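Cleaning a Fabric Sofa Seat with a Water-Based Cleaner

These steps cover woven fabric upholstery with a care tag marked W or WS. Fabric marked S takes solvent only, and fabric marked X is vacuumed and nothing else. The tag is normally under a seat cushion or stapled to the underside of the base.

What you need
Vacuum with upholstery tool
Soft brush
White cotton cloths
Clear dish soap, no dye
Distilled water
Spray bottle

1. Vacuum the seat in overlapping strokes, first along the weave, then across it. Use the crevice tool where the seat meets the arms and back. Grit left in the fabric turns to mud once it gets damp.

2. Mix 2 teaspoons of dish soap into 56 ounces of distilled water. Tap water in hard-water areas can leave mineral rings when it dries.

3. Test the mix on a hidden spot. Let it dry fully and compare the color in daylight. Stop if dye shows on the cloth.
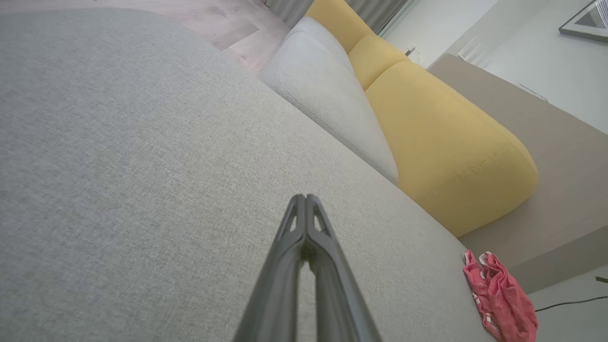
Light gray woven seat fabric with a rounded front edge.

4. Mist one section at a time from 6 inches away. The surface should feel damp to the touch, and the padding should stay dry. Work from seam to seam. A section that ends in the middle of a panel will often dry with a visible line.

5. Brush lightly in one direction, then blot with a dry cloth. Turn the cloth as it picks up soil.

6. Go over the section again with plain distilled water and blot. Soap residue attracts dirt.

Drying
Allow at least six hours with a fan aimed across the seat. Keep heaters and hair dryers off the fabric, as heat can shrink the weave or set a stain. In January, with windows closed, run a dehumidifier in the room. Vacuum once more when the seat is dry to lift the nap.

Test method and dilution: Zsolt Pálfi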